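Section 4, entering a death notice in Camenzind. Read 4.1 before you touch a live notice. Covers the Joscombe and Stotaston offices, Tasbridge has its own print step (see 4.4).

## 4.1 Before you start

Have these on the desk:

- full name, incl. maiden name and the nickname if family wants it in quotes
- age, town, date of death
- service place and time, or "private"
- name + phone of whoever is placing the notice
- funeral home, if any

No funeral home? Then call back on a number you looked up yourself. Not the one in the email.

> **CAUTION:** Never publish a notice on one unconfirmed email. Hold it in Pending. A day late is fixable, a notice for a living person is not.

## 4.2 New notice

1. Log in, click **Notices > New**.
2. Pick the type. *Death notice* is the short one, 300 characters, no photo. *Full obituary* goes to 2,000 characters. Spaces count.
3. Type the name in the Name field only. Don't put it in the body again, the template does it. Double names are the commonest mistake we get.
4. Fill in Age and Town. Leave County blank, it fills itself in when you tab out.
5. Paste the text. Use **Paste plain** (the clipboard with the T). Normal paste drags in fonts from Word and the column breaks go strange.
6. Check survivors against the family's sheet. Spellings, order, who is "the late". If two cousins have the same name leave both in.
7. Click **Save draft**. You get a notice number top right. Write it on the sheet.

**Note:** the counter turns red at the limit but still lets you save. It cuts the end off at export. The end is usually the service time! 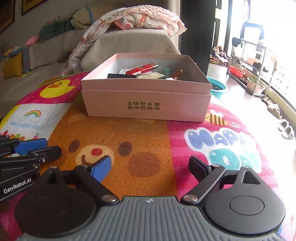
*Fig. 4-1. Grippers on play mat, one with fingers open.*

## 4.3 Adding a photo

Full obituaries only.

1. Open the draft, **Photo** tab, **Add**.
2. JPG or PNG. Phone pictures of a framed photo are OK if theres no glare on the glass.
3. Crop to head and shoulders. Drag the corners, not the sides, sides stretch the face.
4. If other people are in the shot, crop them out unless the family asked otherwise.
5. Set **Print tone** to 2 for newsprint. Leave it alone for web.
6. Save. Wait for the green tick before closing the tab.

Military or graduation portraits next to a recent one: family picks the order, older photo goes left if they have no preference.

**Note:** error 151 means the file name has an accent or a slash in it. Rename, try again. If it comes up twice, log out first.

> **CAUTION:** Replace overwrites. There is no undo. If the family sent one copy, save it to the shared folder first.
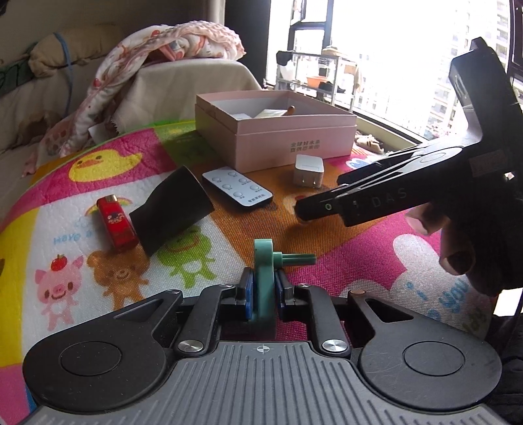 *Fig. 4-2. Finger pads holding a teal part with a green peg. Second gripper at right.*

## 4.4 Proof and release

1. Click **Send proof**. Goes to the email in the Contact field, so check the Contact field.
2. Wait for a written yes. Phone yes is allowed if you log who said it and the time.
3. Make changes, send the proof again. Yes, even for a comma.
4. Set the run days. Thursday is the weekly print edition. Web goes live at once unless you set a time.
5. Click **Release**. Status changes to Queued.

Tasbridge only: after Release, open **Print queue** and tick the page box by hand. Otherwise it goes on web and never reaches the page. Deadline for the Thursday edition is Tasbridge's own, ask their desk.

## 4.5 Corrections after release

- Web: **Notices > Released > Edit**. Shows up after you click **Refresh page cache**, not before.
- Print: can't be pulled once the status says Plated. Book a corrected notice free of charge, type *Rerun*, and put the old notice number in teh Ref field.
- Wrong date or place of service: fix web first, then ring the family, then the funeral home.

Billing for reruns and anniversary notices is in section 5.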